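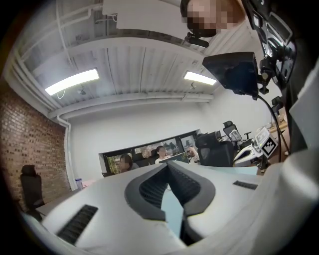 Garra manual branca e cinza-clara sobre a bancada da oficina da Clornis, com a sala vizinha atrás do vidro.

Clornis troca a rotina de manutenção das garras da Koyama, mas os números ainda são poucos

10 de novembro de 2018

A Clornis mudou a forma como cuida das garras manuais usadas para ensinar movimentos à célula de embalagem da Koyama, em Alville. A empresa diz que as paradas diminuíram. Falta mostrar quanto dessa melhora se deve à nova rotina e quanto vem do simples fato de alguém ter passado a olhar para o equipamento todos os dias.

A ferramenta é segurada por um operador, que pega e solta peças enquanto os movimentos são gravados. Depois, a célula tenta repetir o percurso. Quando os dedos ganham folga ou o marcador de posição sai do lugar, a gravação continua normalmente e o defeito só aparece mais tarde, na forma de uma caixa mal fechada ou de um frasco agarrado pela tampa.

Até julho, cada garra era aberta a cada 3.000 ciclos, e entre uma abertura e outra quase ninguém mexia nela. Rhona Jardine, responsável pela oficina, afirma que o intervalo foi herdado do manual de outro modelo e nunca chegou a ser discutido. “Era um número redondo. Tivemos garra com problema muito antes disso”, diz. O caso que levou à mudança foi o de uma unidade que perdeu o ajuste aos 1.907 ciclos e foi usada até o fim do turno.

Agora a revisão completa ocorre a cada 695 ciclos. Nela, o técnico solta o corpo da ferramenta, limpa o canal dos dedos, verifica o aperto dos parafusos e passa ar seco pelas grades de ventilação. Os cabos são dobrados à mão perto dos conectores, à procura de mau contato. No começo de cada turno há também uma checagem curta: abrir e fechar a garra, comparar a leitura com um gabarito e conferir se o marcador continua firme.

Setsuko Fukuda, que monta e desmonta as unidades, considera a checagem diária mais útil que a revisão. A poeira de papelão se acumula nas ranhuras e muda a pressão dos dedos, segundo ela, e isso não espera a contagem de ciclos. Uma limpeza comum leva cerca de 9 minutos. O realinhamento do marcador demora bem mais e exige repetir a calibração desde o início — etapa que, admite a técnica, já foi pulada em dias de muito serviço.

É nesse ponto que a nova rotina parece frágil. O registro é preenchido em papel e passado para a planilha no fim da semana. Não há trava que impeça o uso de uma garra sem calibração em dia, e a célula aceita qualquer gravação que esteja completa. A Clornis promete um bloqueio por software, mas não informa prazo nem custo.

Na Koyama, Masaru Sekiguchi acompanha a embalagem e evita comemorar. Ele confirma que houve menos interrupções nas últimas semanas, mas lembra que, no mesmo período, a linha deixou de trabalhar com os frascos menores, que sempre foram os mais difíceis. “Quando eles voltarem, a gente conversa”, afirma. Sekiguchi pediu os registros por unidade e recebeu, até agora, apenas um resumo com todas as garras somadas.

O resumo, a que a reportagem teve acesso, não separa paradas causadas pela garra de falhas na esteira ou falta de material. Também não diz quantas revisões foram feitas fora do intervalo. Jardine reconhece a lacuna e atribui o formato à pressa em responder ao cliente.

Há ainda a questão das peças. Os dedos de reposição são fornecidos pela Takard, e a revisão mais frequente aumentou o consumo. A oficina passou a guardar os conjuntos retirados para medir o desgaste, mas as medições não começaram: falta definir qual folga será considerada aceitável.

A Koyama deve retomar os frascos menores na próxima troca de produto. Até lá, segue valendo o intervalo de 695 ciclos, com o registro em papel.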